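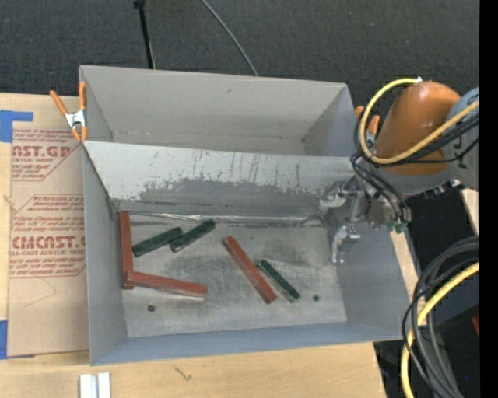 Remastered pressing of the Huveck live album: policy on returns and reviews

Posted in Recordings and Reissues, December
Reading time: 2 minutes

clornanov_desk
Members are advised that the Plornesley reissue of the Huveck live album omits the spoken introduction and fades the closing song early. The sleeve lists 20 tracks. The disc contains 19. We recommend that buyers check their copies before the return period ends.

altorow9
I must respectfully disagree with the word "omits." On my copy the introduction has been joined to the first song, and this accounts for the difference in the track count. The early fade is regrettable, but the original cassette had it as well.

venkataraman_audio
The cassette did not fade. I have owned one for many years and the applause continues after the final chord. I would also note that the left channel is noticeably quieter through the first 5 songs of the reissue.

altorow9
There were two cassette editions, and mine may be the later one. I withdraw the remark about the fade. I maintain my position on the introduction.

clornanov_desk
Thank you. The opening notice should read "joins" for copies such as the one described. Members whose discs lack the introduction entirely are asked to post the number printed on the inner ring.

quietside
Mine has no introduction at all, and the ring number ends in 9. The seller has offered a partial refund, which I have declined. I asked for a complete disc — the one the sleeve promises.

venkataraman_audio
My ring number has the same ending, yet the introduction is present. I do not believe the ring settles the matter.

Contact the moderators | Copyright Clornanov Listening Forum | Back to top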